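Two Grippers

1. Morning

Isla Mudgway was paid by the accepted take. By lunch she had 27, and Lộc had rejected almost all of the ones where she hurried.

"It learns the hurry," he said, and went back to his screen.

She had worked at the Zisley cannery before Tresik hired her. Her hands still wanted to be quick.

2. After lunch

The new task was the glass. Reach, close, lift, set down. Kolbrún read the card aloud and told everyone to keep their elbows loose. Isla took up the grey grippers and waited for the tone.
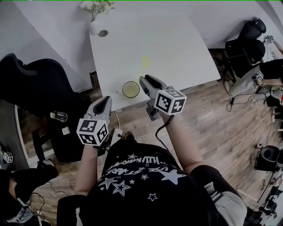
3. Take 1115

She went slowly. She thought of her nan pouring tea, the way she'd put the pot down as if somebody were asleep in the next room.

The tone went again.

"Keep that one," Lộc said. "Whose hands were those?"

"Mine," said Isla, and reset for the next.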